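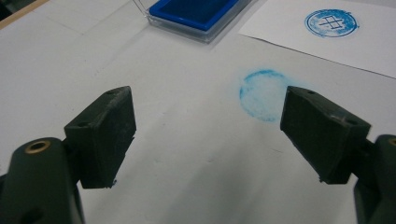

4.2 Ticket demand after a change of date

What happens to an audience when a concert is moved? We were delighted to get hold of the booking records for the Stitomari spring tour, which let us follow 419 ticket holders from the first announcement to the new night in Sukonholm. Marchuk and Demirtaş had only box office totals to work with, so this is a real step forward!

The strongest pattern is also the most cheering one. More than 90 per cent of the buyers kept their seats, even though the new date fell in March and many had to travel a long way (the median trip was 210 kilometres). Refund requests bunched up in the first 2 days after the news and then almost stopped. Figure 3 shows this drop for each price band, and the curves lie so close together that we plotted them twice to be sure.

Fans who had seen the singer before were the most patient, as Aitken's loyalty model predicts. We had expected cheaper seats to be given up first, and they were not. Support acts seem to matter more than we thought, and we return to them in Section 5.

Figure 3. Refund requests per day after the announcement, by price band.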